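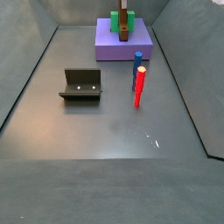 *Blocks and pegs on the gray floor, with the purple block at the back and the bracket off to the left.*

Hi! I'm Ilham El Idrissi, and this folder is my notes on the Horkitz block set, which I've been sorting, naming and building with since the beginning of March. If you came for the Temix puzzle cards, those live in `temix/` and have their own README (shorter than this one, I promise).

## What's in the folder

- `builds/` has 323 photos of small builds, mostly towers
- `names.csv` is what I call each piece
- `cards/` holds 40 build cards, one layout per card
- `old/` is stuff I can't bring myself to delete

## Piece names

Lucyna Kalinowski and I argued over these for ages, so please stick to them!

| name | piece |
|---|---|
| `slab` | the wide purple block |
| `post` | brown, goes upright |
| `collar` | squarish brown block with the round hole |
| `wing` | bright green, rectangular |
| `peg_blue`, `peg_red` | the hexagonal ones |
| `ell` | dark gray L-shaped bracket |

Lucyna still says "lavender" for the slab and I've given up correcting her. If you're searching her older notes, try both words.

## How I lay things out

The slab goes against the back wall and the tower goes on top of it, a wing on each side of the post. Pegs stand on the floor toward the right, red in front of blue. I like the ell over on the left with plenty of bare floor between it and the pegs, but a bunch of the cards ignore this completely (14 through the end, mainly – I was experimenting).

## Known messes

- The red peg has a pale top face, and in my earliest notes I wrote it down as a cream peg. Same peg! I fixed the ones I found.
- Two cards have the same title, "Chraibi tower". The second should be "Chraibi tower, low".
- Colors are by eye. My gray-green is probably somebody else's plain gray.

## Using it

Take whatever you like and change whatever you like. If you make new cards, send them to me or Lucyna and we'll add them to `cards/` with your name on them. I'd especially love more layouts that use the ell, it's badly neglected.

Last tidied 2024-03-31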